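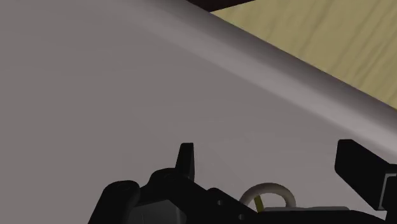

Simulated view past the gripper, fingers apart, from the planner demo at Celtholm.

I went to the Celtholm open afternoon in August with one question written on the back of my hand: what happens when the planner is wrong? I have been to enough of these things to know you get told what happens when it's right. By the time I left I had most of an answer, and it wasn't on any of the posters.

Celtholm sits on the second floor of a former bank in Moura, above a shop that sells curtain rails. The group writes software for arms with two-finger grippers. They don't build the arms and they don't much care whose arm you bring. Their main product is called Brindix, a motion planner with a grasp selector bolted to the front, and the afternoon was plainly arranged so that companies like Bredum, where I work, would go home and ask for a trial license.

Cremilda Araújo ran the first session. She leads the planning team and she talks fast, with her back half turned to the audience. The claim was that Brindix finished 394 of its benchmark tasks in simulation. I asked how many it had tried. She said the set was larger and the full table would be sent around. It has not been sent around. Maybe it will be by the time you read this, but a count of successes with nothing under it isn't a result I can take to my manager.

The rendered view on the big screen was of the kind at the top of this page, looking past the black fingers at a plain grey surface with a raised rim and a bit of wood grain beyond it. There was next to no texture on the grey. That matters a lot if you do perception for a living. Real trays have scratches, glare, labels half peeled off, and a film of whatever was in them last week. A depth estimate that behaves itself on clean shading can fall apart on all of that. I said so, and Araújo said the renderer can randomize materials and that they train with it switched on. Fine. Then I'd like to see the demo with it switched on.

The other thing I kept coming back to was how much of the view the gripper takes up. From close in, the black mechanism covers much of the lower part of the picture, and anything sitting low is partly hidden behind it. The ring-shaped piece in the capture shows only its upper arc. So the software has to guess the rest, or remember it from an earlier look, and those are two very different designs. Brindix remembers. It builds an object map from a first look and carries it forward. Nobody in the talk said what it does if something shifts after that look.

Coffee was in the corridor. The cookies were good.

The second session was better, and I'd have skipped the first if I had known. Raíssa Fagundes maintains the controller, and she opened a terminal instead of slides. She ran the same pick 9 times in simulation with noise added to the object pose, and left the failures on screen. In 2 of the runs the fingers closed on nothing and the arm carried on to the drop point anyway, as pleased as you like. She said this was the default behavior in the current release: the planner assumes the grasp held unless you connect a check yourself. A width check on the fingers would catch it. It's in the repository, turned off, because it gave false alarms on thin objects.

I have a lot of time for people who show you that. I also think it should be on page one of the manual, and I looked, and it's in a footnote to the configuration chapter.

She was straight about the controller rate too. It runs at 100 hertz on their desktop machine, and she wouldn't promise that on ours. Someone from a packaging firm asked if it could be used next to people. She said no, not as it stands, and moved on to the next question.

The tooling I liked without reservations was the replay viewer. You can stop a run at any step, see which grasps were considered, and see why each was thrown out: collision, reach, or score. Our own setup gives you an error code and a shrug. If Celtholm sold the viewer by itself I would have signed something in the corridor.

There was supposed to be a session on moving from simulation to hardware. It was cut to ten minutes for lack of time, and those ten minutes were mostly a diagram with arrows. I asked for pick rates on a physical arm and was told they depend on the application. They do, but you can still measure one.

I've asked for the trial license anyway. We'll turn the width check on first, feed it our ugliest trays, and keep a log of every empty grasp. I have also written to Araújo again about the size of the benchmark set.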